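May 27, 2023
By Isla Waaka

Setting up your baby name shortlist in Datthorpe

1. Open a new list and type in your surname first. I skipped this and ended up with Skye Skustach, which I can't say three times fast!

2. Set the filter. The full list has 3,369 names, so I picked "two syllables" and "not in the family."

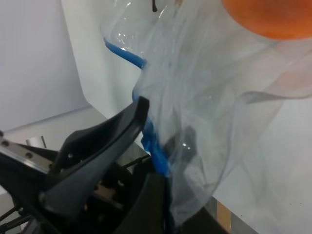 3. Add your maybes, up to 16 of them. Don't be picky yet (I let Declan in twice, spelled two ways). If you like to do this part on paper, put the slips in a clear plastic bag with a blue strip at the mouth and draw from that when you're both tired.

Note: drawn names still have to be typed in by hand. 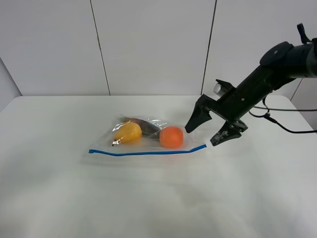

Pear-shaped fruit, eggplant and a round orange fruit in a zip-top bag.

4. Share the list with your partner. Each of you gets 3 vetoes.

Caution: a veto can't be undone. We lost Rima that way in April and I'm still a little sad about it.
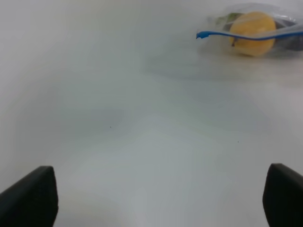

Pale tabletop.

5. Say the winner out loud with the middle name, then press Save.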